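Small things in the house that get lost, and where to keep them
Posted by Benedito Marinho, 2019-11-22

In my house the small things disappear more than the big ones. Keys, earbuds, the little screws of the eyeglasses, the charger of the watch. I tried many systems and most of them did not survive one month. These ones did.

Use open bins, with no lid. A lid is one more step, and when you are tired you will put the thing on top of the lid. I buy the shallow kind, because in a deep bin everything goes to the bottom and you must empty it to find one battery.

Give each bin one color and one job. Yellow is for electronics, blue is for sewing, green is for the garden. My brother Ismael wrote labels for all of his, and after February he did not read them anymore. Colors you do not need to read.

Wash plastic bins with warm water and a little dish soap. If there is old glue from a price sticker, put cooking oil on it, wait 20 minutes and rub with a soft cloth. Do not use a knife — the scratches collect dirt and they stay forever.

Earbuds need a cleaning also. Brush the mesh with a dry, soft toothbrush, holding it down so the dust falls out and not in. For the inside of the charging case I use a cotton swab, almost dry. Leave the case open for a while before you put the buds back.

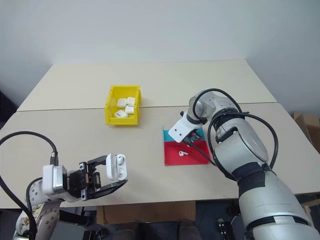
Cables I close with a strip of fabric tape, never with a knot. Make the loop as wide as your hand. A tight loop breaks the wire inside, and you only discover it when the phone does not charge in the morning.

Once every 3 months I empty the yellow bin on the table and throw out what I do not recognize. Old batteries go in a glass jar by the door, with tape on the ends, until I pass by the recycling point.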